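Sleep and blood sugar: notes from the Samonte meetup

May 2013
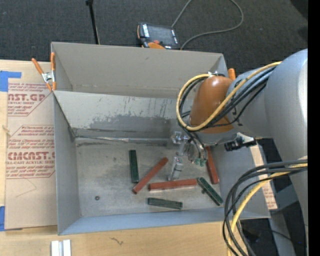
Red and green blocks in a divided metal bin.

I finally made it to the Samonte support meetup in March, after promising for ages, and I'm so glad I did! The topic was sleep, and whether a bad night can mess with your numbers the next day.

I've had type 2 diabetes for 12 years and had always blamed my high mornings on supper (usually fairly, I admit). But our speaker, a nurse from the Leltura clinic, explained that short or broken sleep can make the body respond less well to insulin. She suggested keeping a plain notebook by the bed with bedtime, wake-up time and the morning reading, then bringing it along to your next appointment.

I tried it for 6 weeks. My writing is terrible at that hour, but two things jumped out at me: late coffee, and the TV in the bedroom. The TV has moved. The coffee is still being negotiated. My doctor liked having the notebook, and we talked about it for most of the visit. Please don't change any medicine on your own because of what you write down, though!

The next meetup is at the Cimia library, upstairs, and the topic is feet. Bring comfortable shoes and your questions.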